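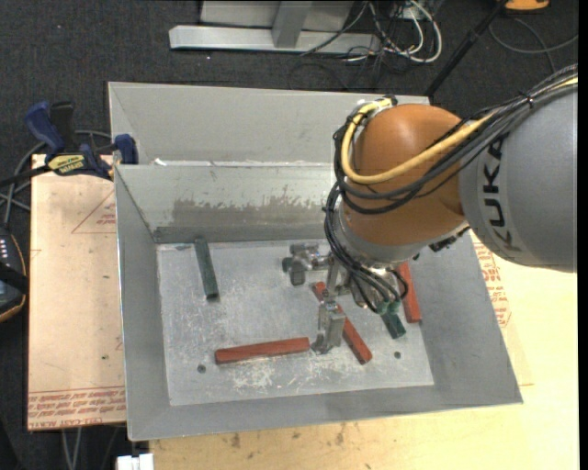

Issue 33, page 2

Your Questions About Bins, Blocks and Sorting

I get a lot of mail about the sorting corner at the Dulen workshop, most of it after the December open house, when I let far too many people root through my drawers. I've put the ones that keep coming back on one page so I can stop typing the same answers at midnight. If yours is missing, write to me and I'll get to it (slowly, but I will!).

Why metal bins? Wouldn't plastic be cheaper?

Sure it would, and I used plastic for years. I still have a stack of plastic tubs for the light stuff like caps and foam bits. But blocks have corners, and corners get dropped, and after one cold winter in the Dulen building I was sweeping up pieces of tub. Sheet metal dents and carries on. It's louder, I'll give you that. Bring earplugs if you're emptying a full crate.

What's the deal with the sloping walls?

I love sloping walls and will talk about them to anyone standing still. With straight sides, things end up jammed flat against the edge and you're scrabbling to get hold of them. With a slope, most pieces slide down to the flat floor and you can get at them from more than one side. Most, I said. A long block can still come to rest leaning on the wall, especially if you tip the crate in all at once. Tip it in slowly.

Do I need two compartments?

You can get by with one, but I wouldn't go back. I do my working out of the front one and keep the back for whatever I don't want to deal with yet. If you're building your own, make the front one bigger. My first try had two equal halves and I never once filled the rear.

My bin floor is covered in dark smudges. Have I ruined it?

No! Bare metal picks up marks and that's just life with a metal bin. There's a big ragged gray one across the back slope of the front compartment on ours and it doesn't bother me a bit. Wipe it with a damp rag and a drop of dish soap, dry it right away, and whatever's left can stay. Please don't go at it with steel wool. I did that to a Bralorus tray and it has looked terrible ever since.

Red and green seem like odd choices. Why those?

Red is what I grab first because it jumps out against gray metal. The dark green is harder. Under a weak lamp it goes nearly black, and some folks have trouble telling red from green to begin with, so if you're sharing your bin with other people, ask them before you buy paint. A friend's group went with yellow and blue and they're very happy. I already had the green paint. That was the whole decision.

How many pieces should I put in at a time?

Fewer than you want to. Three red and two dark green on the floor makes a nice, easy batch with room between things, and you can see what you've got without stirring. I know it's tempting to dump in 50 and feel productive. I've done it. You spend the next hour untangling a heap, and the bottom ones get scuffed.

Should the blocks be lined up before I start?

Nope. Let them land however they land. If you're always squaring them up first, you've done the job twice. The one thing I do fix is a block standing on its end, since it'll fall over at the worst moment and take a neighbor with it.

What do you label things with?

Paper tags on the outside of the crates, never on the blocks. Tags on blocks peel, and then you've got little white scraps riding around on the dividers and in the corners forever. The crate tags just have a number. The oldest one still in use is 3391, and no, there were never that many crates — the numbers came with the shelving when we got it from Sombatkul, and I was too lazy to start over.

Can I touch up chipped paint?

Yes, and do it before the chip spreads. Light sand, wipe off the dust, thin coat, leave it overnight, second thin coat. I've been using Hororex enamel and it suits me fine, but I'm not going to fight anybody over enamel. Thick coats stay soft underneath and will stick to the next block they touch. Ask me about the two I had to pry apart with a butter knife.

How often do you clean the whole thing out?

Properly? Every couple of months. In between I pick out whatever doesn't belong when I happen to notice it, and I run a dry brush along the divider and into the corners.

Can I come see it?

The next visiting day is May 9, 2022. Come in by the side door, wear closed shoes, and bring a block if you've got a spare. I'll trade you a green one.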